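I finally learned to bake rye bread, and I can't stop talking about it

My sister has stopped answering when I text her pictures of crumb, so you lucky people get the whole story!

It started in July, which is a silly month to run an oven, with a jar of starter from my neighbor Pravesh Potgieter. He calls his starter Furon (no idea why, I've asked twice) and he handed it over with a page of notes so cramped I had to read them under the kitchen lamp. The first loaf was a brick. The second was a brick with a hole in it. But the third one! Dark, sour, a little sticky in the middle, and so good with butter that I ate the heel standing up at the counter.

The big change was leaving it alone. Rye doesn't want kneading like wheat does. You stir it into something like wet cement, scrape it into the pan, and walk away for 4 hours. I also started feeding the starter 200 grams of flour the night before, way more than I used to, and it woke up bubbling like crazy by 7 in the morning.

And please wait before you cut it. A full day if you can stand it. I know. I caved at bedtime once and the knife came out coated in paste.

All that waiting around has been lovely, by the way. I've read more this summer than I did all last year, and I've gotten back into color and shape puzzles, the chunkier the better.

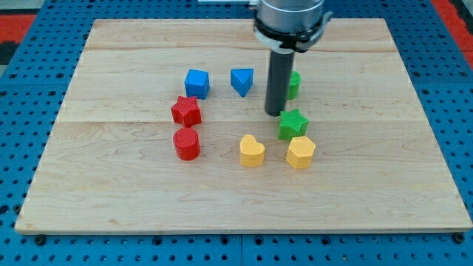 Red, blue, green and yellow shapes on a maple-colored board.

Next up is a seeded loaf with sunflower and a spoonful of molasses, and I want to try caraway too, although Pravesh thinks caraway is cheating. If you bake with rye, tell me what pan you use! Mine sticks on one side every single time, butter or no butter.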